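Shared workshop in Romdale opens up its laundry robot build, notes and all 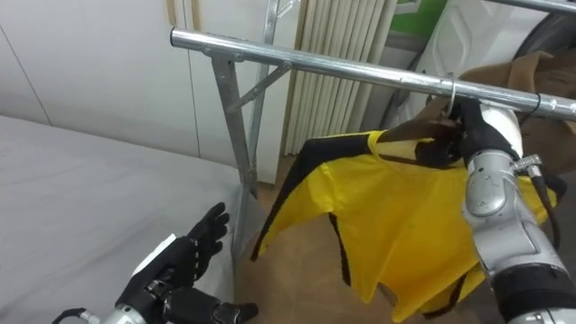 Right hand on the hanger, left hand open: the Lekstead build at the garment rack with a yellow shirt.

ROMDALE, 15 Apr 2026 - Hi, I'm Awuor Wanyama, and I'm the one who gets to write this because Slamet Sumampouw said he'd sooner rewire the whole left arm than draft a press release. So you get me! We've been putting together a two-armed robot at the Lekstead shared workshop, and as of today everything we've written down about the build is free for anyone to read, copy, fix or argue with.

The job we picked for it is hanging up shirts. I know. People hear "robot" and want it to cook dinner, and I'm over there all excited about a hanger going over a rail. But try doing it slowly sometime and pay attention to your own fingers. You pinch the neck of the hanger, you tip the hook, you let the shirt swing, and you have to let go without dragging the whole thing back off again. We've spent evenings on the letting go part alone.

The build log we're releasing runs to 57 entries. Some are long and have wiring sketches. One just says "wrist again." I left them all in, including the ones where Slamet and I disagree in writing (he was right about the cable routing, I was right about the gloves, and that's settled now).

About the gloves, as I've had more questions on those than on anything else at open evenings: both hands wear them, black ones. Bare finger joints kept snagging on knit fabric, and a glove gives you a bit of grip besides. They wear out. We buy them in packs of 18 and I keep a tally on the cupboard door.

Cables run along the outside of the forearms. We tried tucking them inside and spent more time opening the arms up than running them, so outside they went, and they've stayed there.

We set up our practice area like a bedroom, with a bed next to the rack, and that was Slamet's idea. A bare bench is easy. A bed takes up floor and changes where the arms can come in from, and it's a lot closer to what you'd be dealing with at home.

Money, for everyone who's going to ask: $2,636 out of our own pockets so far, on top of our workshop dues. That doesn't cover the arms, which came to us secondhand in a pretty sad state from a shop clearing out in Cisurby. The log has the repair notes, with a parts list and what we paid for each piece. The rack is plain steel pipe with a brace on it, and if you can cut pipe you can make one.

What's in the release:

The full build log, start to now
Wiring sketches for both arms
The parts list with prices
Our control code, which we call Caron (Slamet named it and won't explain)
Drawings for the rack

"I want somebody to build the hand differently and come show us," Slamet told me when I made him give me a quote. "I have some ideas on the thumb, but I've been looking at it too long."

We're also starting build nights in September, at the workshop, with room for 40 people. You don't need to know how to code or solder. If you can hold a flashlight and read a number off a meter you'll be useful, and there's always mending to do on the practice shirts, so sewing people, please come! Kids are welcome with a grown-up. Everyone stays behind the tape line while the arms are powered, me included.

Reporters and curious neighbors can stop by the front desk at Lekstead and ask for either of us. Ask for Slamet if it's about motors. Printed copies of the log are at the desk too, and the code is on the workshop's members' page, which is open to everybody from today.

Press contact: Awuor Wanyama, Lekstead shared workshop, Romdale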